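Plondo robot club – drawer tips
9/5/20

Quick ones before the June round, sorry for the rush.

Go in slow on the handle. Gripper level with the bar, then close, then pull straight back. Any sideways and the drawer jams, in the sim same as on the bench. 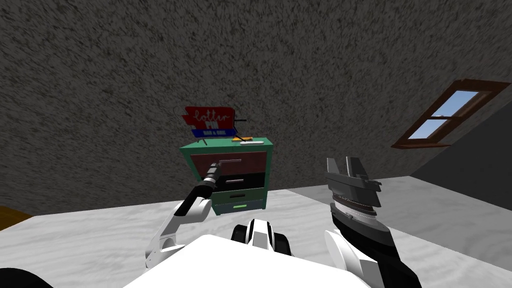
Keep the spare arm up and out of the way while the other one works. Saves alot of knocked-over bits on the cabinet top.

Save your run after every good pull – run 26 got lost becuase we didn't. Put the seed in the file name too, ours is 3531.

Stiff drawer at home? Rub a candle stub along the runners. Works on the Fabbri practice unit as well.

Questions to Lenuța Olteanu, room 128.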